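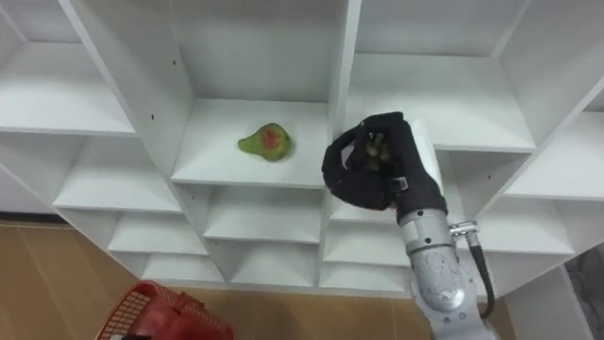
Progress report to the Plulov fund
Shelf tasks by demonstration, second period
2021-05-26

You asked for four pages last time and got eleven. We have taken the hint.

Where we are

The work in this period was meant to move us from "the arm can be driven to pick things up" to "there are enough good recordings of the arm picking things up that a model might learn from them". We have 2,737 recorded demonstrations on disk. Of those, 884 have been checked, trimmed and labelled, and are fit to train on. The gap between the two numbers is the main story of this report and we would sooner you heard it from us.

Recording is quick. An operator puts on the headset and the tracked gloves, the arm copies the operator's hand, and a piece of fruit goes from one cubby to another or down to a basket. Checking is slow. Someone has to watch each run, mark where the reach starts and where the grip closes, and decide whether the bit in the middle was a skilled adjustment or a person scratching their nose. The arm copies both with equal loyalty.

Changes to the rig

The bare fingers are gone for now. The hand works in a black fabric glove, strapped at the wrist, which gives it a better hold on smooth skins and hides the joints from the head camera. We worried about the second part. So far it looks the same to the model in every run, which it seems to like. Gloves wear through at the fingertips and we have got through more of them than we budgeted for (see Spending).

The cable on the forearm has been rerouted twice. In March it caught on a shelf edge and the connector came out halfway through a reach, and we lost the rest of that session to finding out why the hand had gone to sleep. It now has more slack and the operators have been told to keep the elbow low. They mostly do.

We bought the white shelving for Verkville, our test room, in place of the old grey racking. It is cheap, it has lots of plain white compartments, and plain white compartments are precisely what confuses the model, so it is doing its job. White panels under strong light do wash out in the head camera, and we now fix the exposure before each session.

What the operators have taught us

We trained 15 operators. The plan said the best ones would be people with experience of remote control, and the plan was wrong. Gamers are fast and overshoot. The steadiest recordings come from people who pack shelves for a living, and who approach a pear as if they will be charged for it.

Small clustered fruit is still the hard case. A single pear gives the hand one shape to close on. A bunch of little lumps shifts as the fingers come in, and the operator, who can see this but can't feel it, tends to squeeze. We have asked Kocsis for a quote on fingertip pressure sensing with a buzz passed back to the operator's glove. The quote has arrived and we are still sitting down.

Moving a held item past another one without knocking it is the other weak spot. Operators slow right down here, then stop, then think. The model has learned the stopping very well. We are cutting long pauses from the recordings and running the comparison again.

Software

Karen, our recording tool, now saves the arm position, the hand position and the head camera against one clock. Before March there were two clocks and they disagreed — never by much, but by enough that the fingers closed slightly before they had decided to. Older runs have been realigned where we could do it and dropped where we couldn't.

Spending

We are under on travel, for reasons that will not surprise you, and over on gloves and fruit. The two nearly cancel out. We would like to move the unused travel money to pay for checking time, and a separate request is attached.

Next period

Clear the backlog of unchecked runs before recording many more. This will be unpopular, as recording is the fun part.

Train on the checked set and report success per shelf height, top shelves included, where the arm is at full stretch and least dignified.

Try 15 fresh starting layouts that no operator has practised on.

Decide on the pressure sensing once you have replied about the travel money.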